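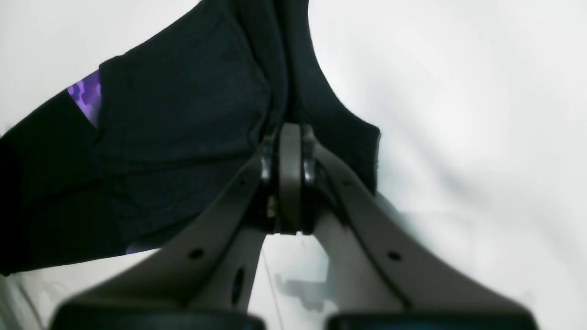 Reading time: 4 minutes | 730 words

How to Wash and Store Dark Garments

Iddale Textile Care Service
Published Thursday, February 6, 2025

Purpose of this guide

This guide sets out the recommended method for washing, drying and storing dark clothing at home. It applies to black, navy and charcoal garments made of cotton, polyester, or a blend of the two. Garments labeled "dry clean only" are outside its scope, as are leather, suede and silk.

Dark clothing loses color for three main reasons: loose dye leaves the fiber in the wash, the surface of the cloth is rubbed until it looks gray, and sunlight breaks down the dye over time. The steps below are intended to limit all three.

What you will need

Liquid detergent suitable for dark colors
A mesh wash bag for small or delicate items
A white cloth or white cotton towel
A drying rack or line placed out of direct sun
A lint brush
A flat, clean surface for folding

Before the first wash

Read the care label in full. The label takes precedence over any general advice, including the advice on this page. If the label is missing or cannot be read, treat the garment as delicate and use cold water.

Test new garments for loose dye. Dampen a corner of the white cloth, press it against an inside seam, and hold it there for 2 minutes. If color transfers to the cloth, wash the garment alone until a repeat test leaves no mark. Jeans and heavy cotton sweatshirts often require several separate washes.

Step 1. Sort the load

Separate dark items from whites and pale colors. Within the dark load, keep heavy items apart from light ones. A thin shirt washed with jeans will wear faster at the collar and cuffs. Towels should not be included in a dark load, as they shed a good deal of lint.

Step 2. Prepare each garment

Empty all pockets. Close zippers and hooks. Leave shirt buttons open so that the buttonholes are not strained. Turn each garment inside out, including socks and sleeves. Treat stains at this stage by applying a small amount of liquid detergent with a fingertip, and leave it in place while the rest of the load is prepared. Do not scrub. Scrubbing leaves a pale patch that is more visible than many stains.

Step 3. Set the machine

Select cold water and a short, gentle cycle. Measure the detergent according to the directions on the bottle, taking account of the size of the load and the hardness of the local water. Too much detergent leaves a chalky film on dark cloth. Powder may be used if it is fully dissolved first.

Fill the drum loosely. A spin speed of 400 revolutions per minute is suitable for thin knits. Sturdier items may be spun faster where the label allows.

Chlorine bleach must not be used. Fabric softener is optional, but it should be left out for sportswear and for any garment intended to absorb moisture.

Step 4. Dry the garment

Remove the load promptly when the cycle ends. Shake each item once, smooth the seams by hand, and hang it inside out in a shaded place with moving air. Knitted garments should be dried flat to keep their shape. During August and other periods of strong sun, indoor drying is preferred.

If a tumble dryer must be used, select the lowest heat and remove the items while they are very slightly damp.

Step 5. Fold and store

Brush off any lint before folding. Lay the garment face down, smooth it from the center outward, and fold both sides toward the middle. Fold the lower half up to meet the collar.
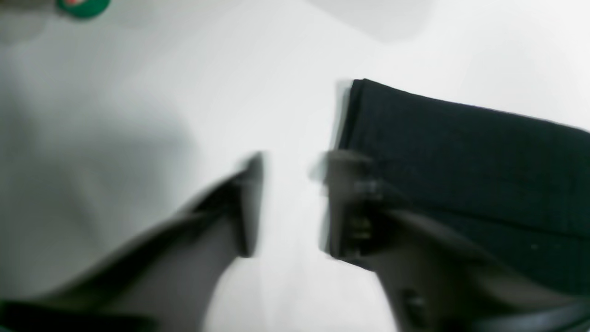

Folded dark fabric against a white background.

Store garments only when they are completely dry. Place heavier items at the bottom of the drawer. Garments kept on open shelves should be refolded from time to time so that the same edge is not always exposed to light.

Common problems

White streaks after washing: Rinse the garment again in cold water without detergent. Use less detergent for the next load.

Gray fuzz on the surface: Check that no towels or fleece items were included. Brush the garment when dry and clean the machine's lint filter.

Dye on another garment: Keep the affected item wet and wash it again separately, following its care label. Do not place it in a dryer until the mark is gone, as heat may set the dye.

Musty smell in storage: Air the garment in the shade, wash it again, and wipe out the drawer before returning the contents.

Related guides

Removing Deodorant Marks
Understanding Care Label Symbols
Seasonal Storage for Knitwear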